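4.3 Laundry folding

Of the three chore groups in our survey, laundry is the one for which the strongest claims are made and the weakest evidence is given. Dish loading fails in plain view: a plate ends up in the rack or it does not. Folding allows more room for generosity. A shirt that has been turned over itself twice can be called folded by one reader and rejected by another, and we found that published success rates move a great deal depending on which reader is asked.

We took 309 folding trials from the Larley home set and had each final state graded again under the rule in Section 3.2, which asks whether the item could be put on a shelf and stay in shape when the one beneath it is pulled out. The graders saw only the end state and were not told which system had produced it. Of the trials, 270 had been marked as successes by the groups that ran them. We do not report a single corrected rate, as the garments differ too much between groups for one number to mean anything. The direction of the change was the same for all groups, however, and the graders were harder on long sleeves and trousers than on towels.

Towels deserve a separate word. A towel is a rectangle with no inside, no collar and no front, and nearly every system we looked at handles one acceptably. The trouble starts when a towel result is printed under a heading that says "laundry." Domański, the policy most often used as a baseline in this area, was tuned largely on square cloths, and its documentation is open about that. Later work that cites it is often less careful. We counted a paper as testing garments only if at least one item had sleeves or legs.

4.3.1 Surface and starting state

Most bench results come from a flat table at waist height with a cloth cover stretched tight. In homes, people fold on whatever is free, and in our recordings that was usually a bed. A bed is a poor table. It gives under pressure, so that a finger pushed down to get beneath a hem also pushes the hem down. Its cover has wrinkles of its own, which a depth camera may report as edges. And it is often against a wall, which leaves one side out of reach for any arm that needs to come around the item.

The starting state matters even more. In the Marno protocol each trial begins with the item spread out by a person, front side up and sleeves extended. By our estimate this hands the machine the easy half of the job. A basket of clean clothes does not arrive spread out. Where we let trials begin from a dropped state, operators using hand-held grippers spent around 300 seconds on a batch that they could fold bare-handed in a small part of that time. These were people, with human eyes and human judgment, limited only by the fingers they had been given. We take this as a rough ceiling for any learned policy using the same fingers, and it is a low one.

4.3.2 Grasping a single layer

The step that costs the most attempts is picking up one layer and leaving the next where it is. Two-finger jaws close on whatever lies between them. On thin cotton that is commonly both the front and the back, and from overhead the two cases look nearly alike.
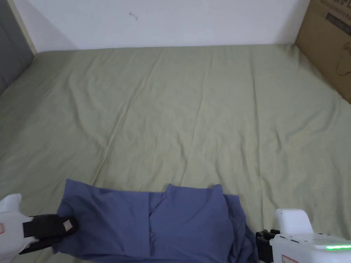 Household Manipulation Group, Department of Mechanical Engineering

Figure 7. Two-handed work on a partially folded garment laid on a fitted sheet. The left jaw holds a pinch of cloth at the garment's lower left edge; the right jaw is at its right edge. Note the creases in the sheet.

Views like the one in Figure 7 show why we hesitate to score grasps from the head camera alone. The pinch at the left is clear enough. At the right, the jaw is against darker, gathered cloth, and we would not want to say from this view whether it has closed on anything. A grader forced to choose will tend to choose the answer that fits the label already on the file. For this reason we scored grasps only where a wrist view was also available, and marked the rest as unknown. Other groups have reported grasp rates with no unknowns at all, and we would like to know how.

The peaked fold near the middle of the garment raises a second point. Cloth that stands up by itself gives a jaw something to take hold of, and a policy can learn to look for such peaks. The Hulletti system does so, and does it well on stiff fabrics. On soft knits the peaks slump, and performance drops to a level its authors describe as "variable." No figure is attached to that word in their report or in the supplement.

4.3.3 What the results support

We think the present evidence supports a modest claim. Current systems can fold prepared rectangular items on a firm surface at a speed that would try the patience of most households. For garments, starting from a pile, on a bed, we found no system whose results we would repeat without conditions attached.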